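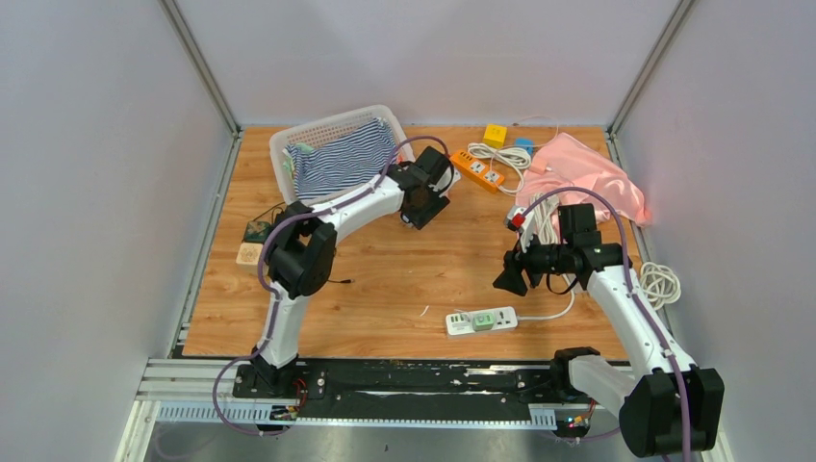 Home Search this site Enter keywords Go Checklists Contact

Fall Walk-Through for the Rental Cottage at Flenis
Completed September 29, 2026

I do this list twice a year, once now and once in February, and I always write too much in the comments, so please bear with me (or skip to the items marked "to do").

1. Smoke alarms, all rooms. OK.
Comment: The one in the back bedroom chirped at me while I was on the ladder, bless it. New battery in, pressed the button, nice and loud.

2. Carbon monoxide alarm by the furnace. OK.

3. Handrail, front steps. TO DO.
Comment: The bottom bracket wiggles when you lean on it. I tightened it as far as it would go, but I think the hole has worn wide and wants a longer screw. Guests with bad knees really do lean on it!

4. Fire extinguisher, kitchen. OK.
Comment: Needle in the green. It had migrated behind the flour again, so I hung it back on its hook by the door.

5. Hot water at the tub. Adjusted.
Comment: Came out at over 118 at first, then I found I was reading the thermometer sideways. No matter, I turned the dial down a hair and it feels lovely now.

6. Dryer vent. Cleaned.
Comment: A good fistful of lint, and one small sock.

7. Outdoor lights. 17 working, one out.
Comment: The dark one is over the woodpile, right where you'd want it most. The Smadi hardware counter was out of that bulb.

8. Window locks. OK, though the bathroom one is stiff and needs a drop of oil.

Next visit: bring the long screw, the bulb and the oil.

Recent
Closing up the porch at Nenia
Well cover check, Urer Road
Winter supplies list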